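Search this manual Go

Section 4: Setting up and looking after your Idgate table

Read this section before loading the table for the first time.

4.1 Levelling

1. Stand the table where it will be used and loosen the lock nut on each foot.
2. Place a spirit level across the middle of the top, then along its length.
3. Turn the feet by hand until the bubble is central both ways. One full turn moves a foot by 2 mm.
4. Tighten the lock nuts with the Bavero spanner supplied. Check the level again once light items are in place.

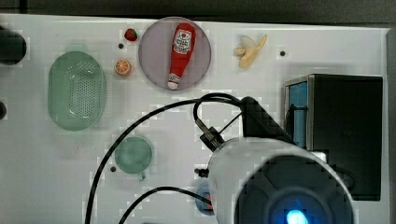

4.2 First clean

1. Peel off any protective film, starting at a corner.
2. Wipe the top with warm water and a drop of washing-up liquid.
3. Dry with a soft cloth and leave for 15 minutes before use.

Caution: do not use scouring powder, bleach or wire wool. Scratches cannot be polished out.
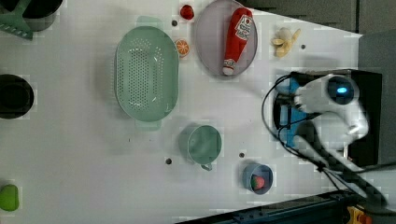
Marks should be wiped off on the day they are made, as dyes can sink into the surface if left. Sauces and fruit juice are the usual cause in a real kitchen. If the table is used for play food, the risk is small - a toy ketchup bottle leaves nothing behind - but the top still needs a weekly wipe. For stubborn marks use Skarimberg cream cleaner, part 309, on a damp cloth.

4.3 Heat and sunlight

Use a mat under pans and teapots. Keep the table out of strong sun, which may yellow a pale top. If it must stand by a window, turn it end to end every May.

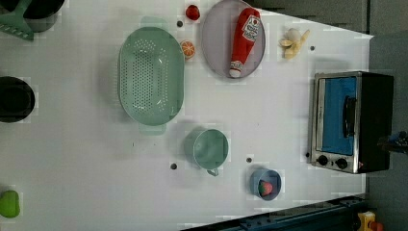 Fig. 3. Colander, plate and toy ketchup bottle on a white top.

4.4 Heavy items

Lift heavy items on and off. Dragging them can mark the surface and work the feet loose. Replacement feet are sold in sets under part 871. 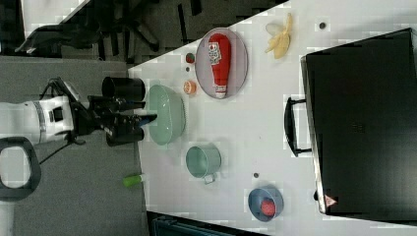
Fig. 4. Large black case, handle towards the middle of the table.

Note: check the lock nuts again after moving the table to another room.

Comments

Urmila Mittal, 2019-06-24
Step 4 fixed my wobble. Is the spanner sold separately? Mine has gone missing.

sarah_k
Does the cream cleaner work on ballpoint pen?

tablelegs
Worked on mine - took a second go with it, though.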